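Culent Flat Kitchen Scale: six months of weighing beans, flour and coffee

Reviewed by Kibet Kariuki
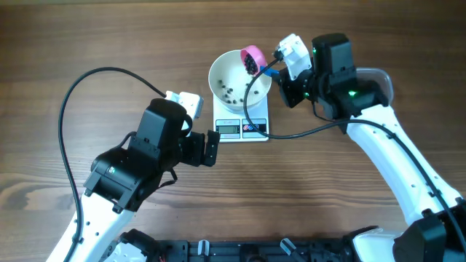

Is a flat scale still practical when the bowl is nearly as wide as the platform?

It depends on where the display sits. On the Culent the screen is on the front edge, so a round bowl with a slightly raised rim leaves it readable. A mixing bowl with a wide flare will hang over it, and then you have to crouch or slide the bowl back an inch.

I bought the Culent to replace an old spring scale with a pan on top. Most of what I weigh is dry goods: beans, rice, flour, sometimes coffee. I cook a pot of beans nearly every week and I used to measure by the cup, which gave me a different pot every time depending on the size of the beans. I now weigh out 600 grams for the big pot, or 60 grams a head when I'm making a side dish.

Setup

There is very little to do. Put the batteries in, set it on a level surface, press the power button and wait for the zero. The booklet is one folded sheet. It came set to ounces and the unit button switches it to grams. Mine remembers the last unit used, which my old one could not do, having only one dial.

Everyday use

Put the bowl on first, zero it, then pour. I use a small cup for pouring because a bag always lets go of too much at once. With beans you can tip the cup slowly and stop within a few grams of the number you want. The reading lags a little behind the pour. When I get close I stop, let the number settle, and add the last few beans by hand.

The lag is longer with very small amounts. If you add salt or yeast a pinch at a time, the scale sometimes doesn't register it at all, and you end up with more in the bowl than the screen says. Weigh small things in one go, or put them on a separate scale made for that. My neighbor Wing-yan Mok bakes more than I do and owns a Linomine pocket scale for yeast. I borrowed it for a weekend and it was better for anything under 6 grams. It was also useless for a full bowl.

Accuracy

I have no lab weights. I checked it against unopened bags of sugar and against the Linomine, and the two scales stayed within a gram of each other on everything I tried. The same bowl of beans, taken off and put back several times, came up with the same number except once, when it was one gram over. That is fine for cooking.

A soft surface will throw it off. I tried it on a folded dish towel and the number wandered. On a bare table it holds still.

Display and buttons

The screen is small. The digits are clear enough in daylight, but there is no backlight on mine, and under the range hood at night I have to lean in. Larger digits would be my first request. The buttons need a firm press. They have small printed icons, and it took me a few days to stop hitting the unit button when I wanted zero.

Auto shutoff is the part I like least. If you walk away to find another bag, the scale turns off and you lose your zero. You then have to empty the bowl, or know what the bowl weighs. I wrote the weight of my usual bowl on a strip of tape inside the cabinet door.

Cleaning

A flat platform wipes down with a damp cloth. Flour collects along the edges of the buttons and needs a dry brush. White shows coffee stains if you leave them overnight, though mine came off with dish soap. It is not meant to go under the faucet.

Storage

It stands on its side between two baking sheets. Don't stack anything heavy on top of it.

Price

I paid 17 dollars in June. I have seen it listed for more, and at a much higher price I would look for one with a backlight.

Good: stable readings, easy to wipe, screen stays visible with a medium bowl.
Not so good: short auto shutoff, small digits, slow with tiny amounts.

I would buy it again for beans, rice and flour. For yeast or spices, get something smaller to go with it.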